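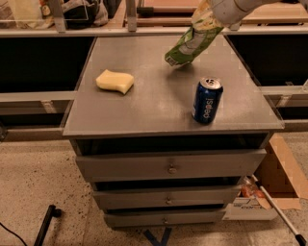

Falero Pick-and-Place: Equipment Plan and Cost Notes

What this is

Planning notes and price sheets for setting up a tabletop pick-and-place cell with one mobile arm. The episodes in the companion Jetano set were recorded on the same kind of cell. Use the sheets to work out what a second cell would cost you before you order anything.

Contents

budget.csv — one row per item, with supplier, unit price, quantity and lead time
spares.csv — parts we expect to replace in the first year
layout.txt — floor dimensions and tape positions
objects.csv — grocery and household items, with replacement intervals

Costs

All prices are in US dollars, before tax and shipping. The arm and base are leased through Sotelo and have their own line. Everything else for one cell came to $1,909, including the drawer cabinet, floor tape, cabling and a spare set of gripper pads. Set aside another $50 a month for objects. Chip bags wear out fastest: we retire one after 25 grasps, or sooner if a seam opens. Soda cans last longer but dent. Sponges are cheap, buy a pack.

Lead times

Gripper pads took 34 days from Pokden. Order them with the arm and not after it arrives. Cabinets and tape are stock items anywhere.

Planning notes

Buy the cabinet before you fix the arm height. Ours has three drawers with small round knobs, and a different knob size may mean different pads.
Leave room behind the cell for storage.
Lease renewal is in November. Quotes requested in the same month came back slowly.

Known gaps

Labor is not included. Neither is power or network work. The spares list is a guess for anything past the first year.

License

Sheets and notes may be reused with credit to the Falero project.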